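수면 중 압박감과 '존재감' 체험, 기록과 판별 기준을 어떻게 잡아야 하나요?

작성: 새벽네시반
게시판: 영적 현상 · 체험 분석
등록: 2019년 6월 2일

이사 후 같은 유형의 체험이 반복되고 있어 판별 절차를 문의합니다. 감정적인 위로보다 절차와 기준 위주로 답해 주시면 좋겠습니다.

현재까지 정리한 내용은 다음과 같습니다.

- 발생 시점: 잠든 직후가 아니라 새벽에 한 번 깬 뒤 다시 잠들 무렵
- 신체 증상: 가슴과 양 어깨의 압박, 사지를 움직일 수 없음, 눈은 떠지는 것으로 느껴짐
- 감각: 방문 쪽에 누군가 서 있다는 확신. 형체는 보이지 않음
- 청각: 낮은 웅웅거림. 말소리로 들린 적은 없음
- 종료: 손가락 끝이 움직이면 한꺼번에 풀림
- 이후: 심박이 빠르고 다시 잠들기까지 오래 걸림

방은 북향이고 침대 머리는 방문 반대쪽 벽에 붙어 있습니다. 전에 살던 집에서는 이런 일이 없었습니다. 복용 중인 약은 없고 음주는 거의 하지 않습니다. 다만 이사 후 근무가 교대제로 바뀌어 취침 시각이 일정하지 않습니다.
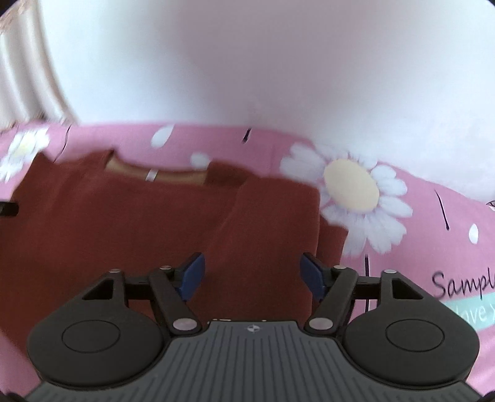

분홍 꽃무늬 담요와 그 위에 개어 둔 적갈색 스웨터

확인하고 싶은 점은 세 가지입니다.

첫째, 일반적인 수면마비와 외부 존재의 개입을 구분하는 기준이 실제로 있는지. 검색해 보면 'Grikberg 분류표'를 인용하는 글이 많은데, 원문을 찾지 못했습니다. 압박이 가슴에 오면 1형, 목에 오면 2형이라는 식으로 나누는 표로 알고 있습니다. 제 경우는 가슴과 어깨가 동시에 눌리므로 어느 쪽에도 맞지 않습니다.

둘째, 소금이나 향을 쓰는 정화 의식을 먼저 해도 되는지, 아니면 기록을 충분히 쌓은 다음에 하는 것이 맞는지. 의식을 먼저 하면 변화가 생겨도 원인을 알 수 없게 될 것 같아 보류하고 있습니다.

셋째, Sillora 기록 양식을 쓰고 계신 분이 있다면 '존재감 강도' 항목을 어떤 기준으로 매기는지. 양식에는 눈금만 있고 설명이 없습니다.

---

**회색부엉이** (답변 채택됨)

순서대로 씁니다.

**1. 구분 기준에 대하여**

체험자의 감각만으로 두 가지를 가르는 기준은 없습니다. 적어 주신 압박, 운동 불능, 문 쪽의 존재감, 저음의 소리, 말단부가 움직이면서 풀리는 과정은 전부 수면마비에서 흔히 보고되는 항목입니다. 새벽에 깼다가 다시 잠드는 구간이라는 점, 교대 근무로 수면이 불규칙해졌다는 점도 같은 방향입니다. 저는 이 게시판에서 오래 활동했고 개입 현상 자체를 부정하지 않지만, 본문의 내용만 놓고 개입을 먼저 가정할 근거는 찾지 못했습니다.

Grikberg 분류표는 권하지 않습니다. 돌아다니는 판본이 서로 다르고, 1형과 2형의 정의가 뒤바뀐 판본도 있습니다. 압박 부위는 누운 자세에 따라서도 달라집니다. 부위로 원인을 나누는 방식은 전제부터 검증되지 않았습니다.

**2. 기록 방법**

기록은 다음 항목으로 줄이십시오. 항목이 많으면 새벽에 쓰지 않게 됩니다.

| 항목 | 기입 방식 |
|---|---|
| 취침 시각 | 시:분 |
| 중간 각성 시각 | 시:분, 모르면 공란 |
| 자세 | 위/좌/우/엎드림 |
| 근무조 | 주간/야간/휴무 |
| 카페인 | 마지막 섭취 시각 |
| 체험 유무 | 유/무 |
| 서술 | 두 문장 이내 |

핵심은 체험이 없던 날도 똑같이 적는 것입니다. 있던 날만 적은 기록으로는 비교가 되지 않습니다. 제가 예전에 정리하던 기록은 모두 234일치였는데, 처음 절반은 체험일만 적혀 있어서 결국 쓰지 못했습니다. 뒤쪽 절반에서는 바로 누워 잔 날과 야간조 다음 날에 몰려 있다는 것이 금방 드러났습니다.

서술 칸에는 해석을 쓰지 마십시오. '악의를 느꼈다'는 해석이고, '문 쪽에 누가 있다고 느꼈고 무서웠다'는 서술입니다. 나중에 읽을 때 이 차이가 큽니다.

**3. 변수는 한 번에 하나**

의식을 보류한 판단은 타당합니다. 자세, 취침 시각, 침대 위치, 의식을 같은 주에 모두 바꾸면 무엇이 작용했는지 알 수 없습니다. 순서는 이렇게 잡으십시오.

1. 현 상태로 두 주 기록
2. 옆으로 누워 자는 것만 변경, 두 주 기록
3. 가능한 범위에서 취침 시각 고정, 두 주 기록
4. 그래도 빈도가 그대로면 침대 위치 변경
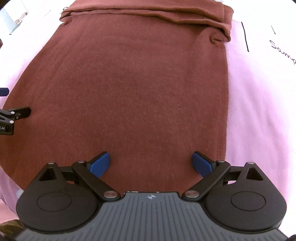

의식은 4번까지 마친 뒤에 해도 늦지 않습니다. 심리적 안정이 필요해서 먼저 하고 싶다면 말리지는 않겠으나, 실시한 날짜를 기록에 남기고 그 전후를 분리해서 보십시오. 향을 피운 채로 잠드는 것은 금물입니다. 환기가 나쁜 방에서는 두통과 잦은 각성이 생기고, 그것이 다시 체험으로 기록됩니다.

**4. Sillora 양식의 강도 항목**

공식 기준은 제가 아는 한 없습니다. 저는 0을 '없음', 1을 '나중에 떠올리니 있었던 것 같음', 2를 '당시에 확신', 3을 '위치까지 특정 가능'으로 정해 썼습니다. 본문의 체험은 3에 해당합니다. 기준을 중간에 바꾸지만 않으면 어떤 정의든 무방합니다.

**5. 병원에 가야 하는 경우**

낮에 갑자기 참을 수 없이 졸리거나, 웃거나 놀랄 때 무릎이나 턱의 힘이 빠지거나, 코골이와 함께 숨이 막혀 깨는 일이 있으면 기록과 별개로 수면 진료를 받으십시오. 운전이나 기계 조작을 하는 직종이면 더 미루지 마십시오. 깨어 있을 때도 목소리가 들리거나 무언가에 조종당한다고 느껴진다면 게시판에서 다룰 문제가 아니니 바로 의료진과 상담해야 합니다.

---

**남쪽문간**

북향이면 터 문제입니다. 소금 200그램을 네 등분해서 방 구석에 두고 다음 날 색을 보세요. 회색으로 변하면 있는 거고 그대로면 없는 겁니다. 저는 400그램까지 늘리고 나서 괜찮아졌습니다. 문 쪽에 서 있는 건 아직 못 들어온 상태라는 뜻이니까 머리 방향부터 바꾸세요. 굵은소금이어야 하고 맛소금은 안 됩니다.

> **회색부엉이**의 댓글: 소금 색은 먼지와 습기로도 변합니다. 비교하려면 다른 방에도 같은 양을 같은 시간 동안 두어야 합니다. 양을 늘린 시기에 다른 변경 사항은 없었습니까?

> **남쪽문간**의 댓글: 그때 야근이 끝나긴 했습니다. 그래도 소금 때문이라고 봅니다.

---

**El Idrissi 독서모임**

문헌 쪽으로만 보충합니다.

Grikberg 분류표의 원문을 찾지 못하신 것은 당연합니다. 저희 모임에서도 찾아보았으나 확인되는 가장 이른 것은 Dretstead 소식지 11월호에 실린 요약이고, 거기에도 출처가 없습니다. 해당 요약에는 '사례 1,000건을 토대로 했다'는 문장이 있지만 수집 지역과 방법, 질문지가 모두 빠져 있습니다. 인용할 때는 '출처 미상의 표'라고 밝히는 것이 적절합니다.

요약본의 1형과 2형은 압박 부위가 아니라 체험자가 소리를 낼 수 있었는지로 나뉘어 있습니다. 부위 기준은 이후 옮겨 적는 과정에서 들어간 것으로 추정합니다. 따라서 가슴과 어깨가 동시에 눌리는 경우를 어느 형에 넣을지는 따질 실익이 없습니다.

참고로 가슴을 누르는 밤의 존재에 관한 이야기는 여러 지역에 전해집니다. 한국어의 '가위눌림'도 같은 체험을 가리키는 말로 볼 수 있습니다. 체험의 형식이 비슷하다는 사실은 공통된 생리 현상으로도, 공통된 외부 원인으로도 읽을 수 있으므로 그것만으로 어느 한쪽의 증거로 삼기는 어렵습니다.

---

**새벽네시반** (작성자 댓글)

답변 감사합니다. 회색부엉이 님의 표를 그대로 옮겨 오늘부터 적겠습니다. 지난 체험을 되짚어 보니 기억나는 것은 모두 바로 누운 자세였는데, 옆으로 누운 날은 따로 적지 않아 비교할 수 없습니다. 강도 항목은 0에서 3까지로 고정합니다. 소금은 4단계 이후로 미룹니다. 두 번째 두 주가 끝나면 이 글에 결과를 추가하겠습니다.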